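Puvholm teaching laboratory opens its glassware room to schools

The teaching laboratory in Puvholm has opened a new preparation room where school classes can learn how to handle glass tubes and racks before they begin with real experiments. The room was opened in November 2018, after a rebuilding which started in April.

The laboratory has received 2482 pieces of small glassware and plastic holders from the supplier Muvetti. Most of them are simple tubes of clear glass, but there are also frosted ones, and racks in clear acrylic in different lengths. Until now the pupils shared old racks of metal, and many of these were bent.

"The children are used to seeing the glass only when it is already full and standing in its place," said Mirjam Hofstetter, who leads the school program. "We want that they first learn to pick it up, to put it in the rack and to lay it down again without breaking."

The work places are covered with black cloth. Cristóbal Saavedra, the technician of the laboratory, chose it after he tried white paper and a gray rubber mat. He said that clear glass is easy to lose on a white table, and that on black one sees the edges at once. The cloth is also soft - a tube which rolls over does not make so much noise and usually survives.
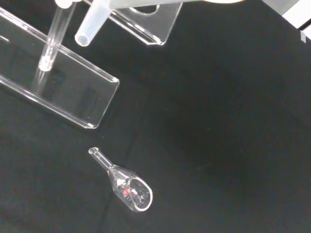

Clear acrylic rack and tubes on black cloth in the new preparation room. Photo: Natalina Ferri

So far 23 classes have reserved a visit. Each visit takes two hours, and the class is divided in groups so that every pupil gets time at the table. Teachers can borrow a box with racks and tubes for their own school afterwards, against a deposit.

Fidel Ocampo, a chemistry teacher from Maldonado school, was there with his class in the first week. He told that two tubes were broken during the morning, which he found a good result. "In my own classroom it is more," he said.

The room is open for school groups in the mornings. Reservations are made by telephone or at the reception of the laboratory, and the visit is free of charge for public schools.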